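Section 4. Starting a session with the Onia hand grippers

1. Set the box near the front edge of the desk and open the lid.
2. Hold one gripper in each hand with the marker cubes uncovered.

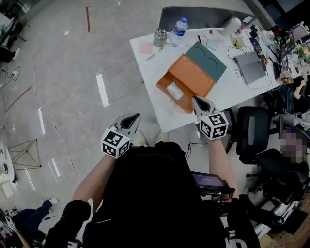 Perron Shared Workshop, Robotics Group

3. Keep the chest cable clear of the jaws.
4. Start recording. Stop at 1,000 frames.

Caution: Do not grab a gripper by its cube. A shifted cube means repeating Section 3.

5. Bring the jaw toward the box slowly, notch first.
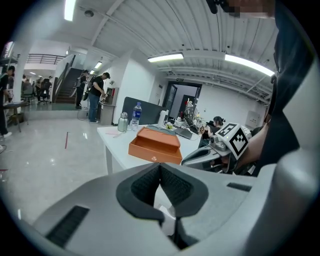
Brilport, October

6. Save the run and enter its number in the log.

Note: Runs over 1,326 frames will not load. Send bad files to Nerea Villalobos.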